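Heating oil: small habits for the end of the season

Posted Saturday, March 30, 2019

Prices usually soften once the cold weather passes, but the tank still has to be looked after. These are the tips our Clastau readers ask for most.

Read the gauge on the same day each week

Write the level on a card taped beside the tank. After a month you will know what the house burns, and you can order before you are forced to pay whatever the dealer wants that morning.

Compare the full bill

Ask each dealer for the price per gallon, the delivery fee and the minimum order. Altanen and Hrynyshyn both deliver here, and the cheaper gallon is not always the cheaper fill. Lay the last few delivery slips out on a clear table and work it through with a pencil — the fees are often in small print on the back. 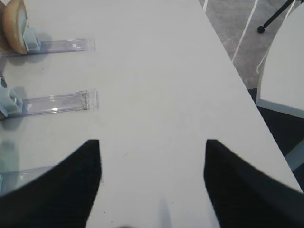 Order in April if you can

Dealers are less busy then and more willing to talk. Leave room at the top of the tank, as oil expands when it warms up.

Wipe up drips right away

Cover the spot with plain clay cat litter, leave it overnight, then sweep it into a lidded metal can. Call the town office to ask where to take it. Do not hose it into a drain.

Change the filter before fall

Close the valve first and keep a pan underneath. If the valve is stiff, leave it alone and call a technician.

Kalliopi Vukčević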